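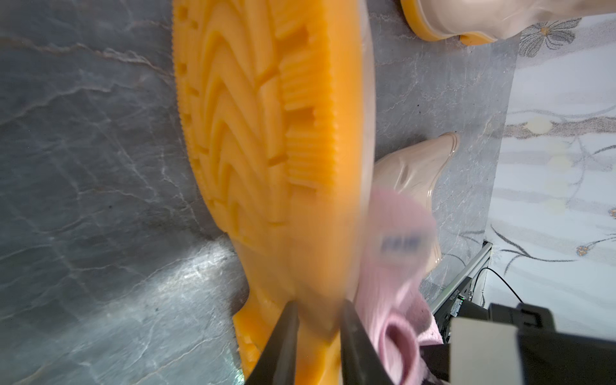
3.2 Demonstration collection

All demos were recorded with the Teltik hand-held gripper except the last block, which was teleoperated. Same fingers on both. Same wrist camera, same mount angle, so the policy sees roughly the same view either way. Operators got one practice session and a one-page sheet, no script beyond that.

Task: pick up a boot from a cluttered surface, turn it, set it down beside its mate. Footwear and socks mixed. Starting poses were not controlled, operators were told to dump the items and go. We did try a fixed grid of start poses in July. Dropped it. Policies trained on the grid fell apart as soon as a boot landed on its side.

Total is 780 demos after filtering, of which 335 are teleoperated. Filtering removed 97 episodes, mostly tracking loss and a few where the operator forgot to hit stop. Failed grasps followed by a retry were kept on purpose (see 3.4).

Fig. 3. Wrist view during a demonstration. Boot held at the heel, orange sole toward the camera. Pink sock and further boots on the gray surface.

Grasp location was left to the operator. Most went for the heel, narrow enough for the fingers to close without much aiming. Toe grasps show up too, mainly in the teleop block, and they slip more. Shaft grasps are rare. Soft uppers fold when squeezed and the boot then hangs at an angle nobody can predict, operators learned this fast and stopped doing it.

Two things made this set harder than the mug set from Section 3.1. First, translucent uppers. The background shows through and the depth estimate is close to useless there, so we train on RGB only. Second, a boot held close to the lens hides a big part of the workspace, right when the policy has to decide where to place it. We give the policy a short history of frames to deal with this. Longer history did not help in our runs and training got slow.

Motion blur: left in. Hand-held demos are faster than teleop and the blur is worse during the turn. We tested dropping blurred frames on the Teuber subset and placement got worse, probably becuase the turn is most of what there is to learn. Did not look into it further.

Teleop was done with the Trisby leader arm, gripper width mapped one to one. No force feedback. Operators squeezed harder than they needed to and the demos show it, fingers close well past first contact. We clip the width command at training time. Crude but it works ok.

Time alignment between camera and pose stream was checked at the start of every session by tapping the fingertips on the table. One Thursday session had a drifting clock and was re-aligned by hand, it is flagged in the metadata.

Episodes are stored in the Prorkunwood format with per-episode operator ID and a free-text note. The notes are uneven. Some are just "ok". We do not use them for training.

3.3 Augmentation

Color jitter and random crop only. No flips, left and right boots are differnt objects for this task. All runs use a warmup of 2,000 steps.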